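My old cream bottle, scratches and all

I've been meaning to put up a little gallery of the things I use every day and never photograph, and my insulated bottle seemed like the place to begin. It has come with me on 302 bus rides at least (I kept the tickets from my Mustoston commute, don't judge me) and it cost me 30 dollars secondhand. White table, white cloth, and off we go!
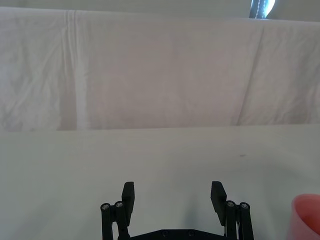 Shagufta Baloch
Household and thrift editor

The white tabletop with the cloth hung up behind it. I wanted everything plain so the cream paint would show up — even so, there's a small dark mark on the table that I keep wanting to rub at with my thumb.
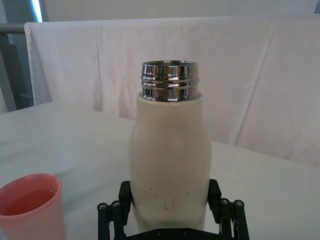
Words by Shagufta Baloch

Lid off, so you get the whole shiny neck with its raised ridges. I love how the steel goes from silver to nearly black in bands like that. The paint has a long, thin, curved scratch down the left side and a couple of dark chips lower down, and I've decided I like it better this way than I did new-to-me. My friend Kiran wants me to touch it up with enamel. No thank you!

We use cookies to remember your preferences. Accept | Manage settings

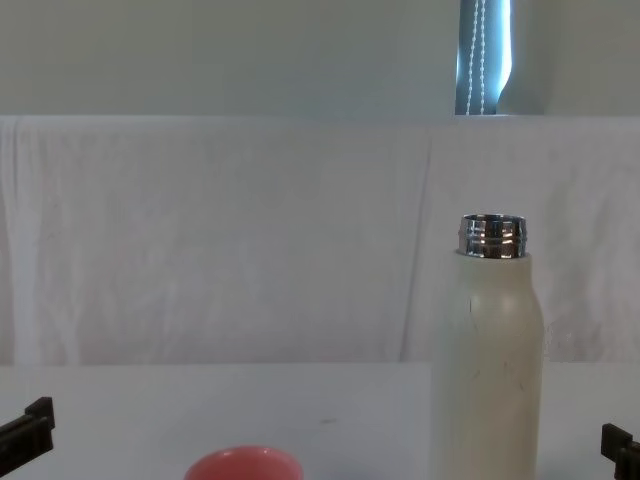
Shagufta Baloch

Side by side with the coral-pink bowl, or at least the top of it. Cream and pink together make me want ice cream, and I'd happily paint a kitchen in those two colors. You can see the threads on the neck nicely too, plus a few more wispy scuffs on the front. The bowl gets its own page in May, once I've dug out the other 3 from the back of the cupboard.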